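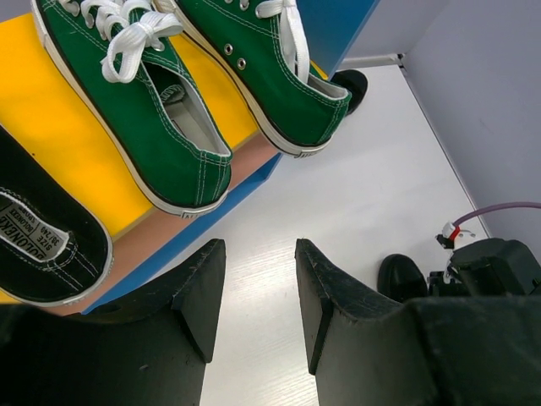
To: shoe-storage list
Date: July 23, 2021
Subject: Re: Canvas shoes on open shelves, toe out or heel out?

> We have a Hasetti rack in the entry, four shelves, all canvas shoes.
> Three questions for the list.
> 1. Do you store them toe out or heel out?
> 2. Do you leave laces tied or pull them?
> 3. The white rubber on ours has gone yellow on one side only.
> Is that the shelf surface or the light?

Taking these in order.

1. Toe out, for lace-ups. The toe bumper and the front of the midsole take the most dirt, and you will see it and wipe it if it faces you. Slip-ons I store heel out. The size is normally printed on the insole under the heel, so it can be read without lifting the shoe. On the printed labels I have, the text runs sideways and includes a second number after a slash. Do not assume the second number is a width. Some makers put the foot length in millimeters there, some put a lot code. Check against a ruler before ordering from it.

Shelf depth matters more than direction. My Illano unit is 304 mm deep, and a size 38 canvas shoe set straight fits with a little to spare. A larger pair has to go at an angle or it will hang over the front. A small overhang does no harm to a rubber sole, but the edge trim will lift in time if shoes are dragged across it. Lift them on and off.

2. Tied, in a loose bow, with the top pair of eyelets slack. Pulling the laces each time wears the tips, and replacement flat white laces at the right length are a nuisance to find. I buy from El Ouafi in packs of 6. If the shoe is damp, open the throat fully and leave it off the shelf overnight.

3. If it is one side only, suspect the light first. Turn one shoe of a pair around for a month and compare. Painted or coated shelves can also mark white rubber, but that shows on the bottom edge of the sole where it touches and not up the sidewall. Residue from washing is the third possibility. Rinse twice, stuff with plain white paper, dry in shade. I had more than 155 days on one pair treated this way before I saw any change in the midsole.

For cleaning the sidewall I use the Brollura block eraser, damp, light pressure. Keep it away from any thin colored stripe around the sole. On cheaper shoes the stripe is only printed and will come off with the dirt. Test at the heel.

Does your rack have a raised lip at the front, or is it flush? The answer to the overhang question changes if there is a lip.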